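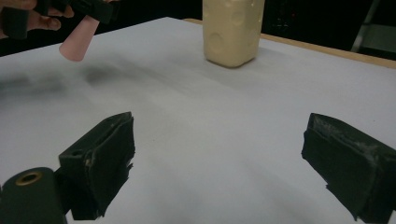
Cream block and small pink cone, white table

From: Sandrine Chevalier
To: Hevden Handmade list
Date: May 10, 2025
Subject: Re: Slab pots, and do corners always crack?

Brodie Cosgrove wrote:

> Hello all, I've been handbuilding since the winter and I'm hooked,
> but every square thing I make splits at the corners. Round pots are
> fine. I roll the slab, cut four walls, score and slip, and by the
> next morning there's a hairline down at least one join. Is it the
> clay (I'm on the Tisuria buff) or is it me? Also, does anybody know
> whether the Gondon kiln is taking outside work in July?
>
> Brodie

Brodie, welcome to the square pot club! It's a lovely, maddening thing to fall for, and I doubt it's the clay. I've been through 10 bags of the Tisuria buff and it's very forgiving once you stop hurrying it.

My guess is that your walls are too soft when you join them. Leave the cut slabs on a board, under a sheet of newspaper, until they'll stand up by themselves but still take a fingernail mark. Then score deeper than feels polite, slip both sides, and press a thin coil of soft clay right down into the inside corner. That coil changed everything for me. I run it in with the back of a teaspoon.

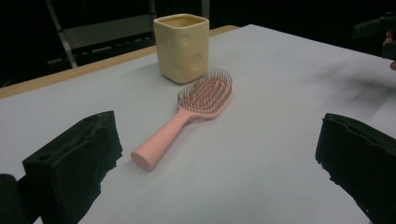 The other thing is drying. Corners lose water faster than the flat parts, so I drape a strip of thin plastic over each one and leave the middles open for the first day. After that the whole pot goes under a loose bag for 5 days, upside down for the last two if the rim is sturdy. Slow, I know, but I've had one split since Christmas and that was a pot I dropped.

Round the corners off while you're at it! A damp sponge and your thumb will do it, and a soft corner is so much nicer to hold. Don't chase out every lump either, I love a wall that shows where somebody's fingers have been.

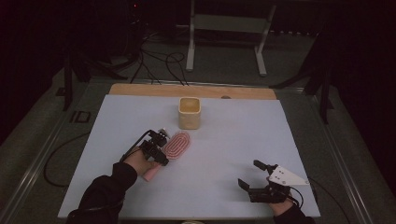 Square cup, cream, with rounded corners

If you want texture, press it in after the joins have firmed up and keep your other hand flat behind the wall. The end of a broom handle makes a very good dimple. Go gently near the edges or you'll open the seam you've just spent an hour on (ask me how I know).

On the Gondon kiln: yes, they are taking outside work in July, and I'm so pleased, the last firing there gave me the best honey glaze I've ever had. They go to 1,086 degrees for earthenware. Anything glazed needs a bare foot, and they're strict about it.

I'm taking a crate over myself, along with some tiles for the Tuhiwai people, and there's room for three or four of yours if you wrap them well. Let me know how tall they are. 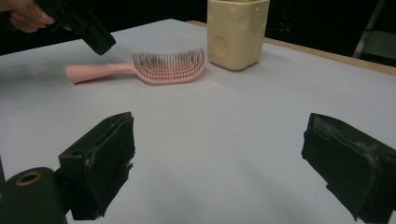 The cream cup again, with a pink hairbrush

Does anyone else have a trick for lids on square pots? Mine rock whichever way I turn them and I'd love to hear what works.

Sandrine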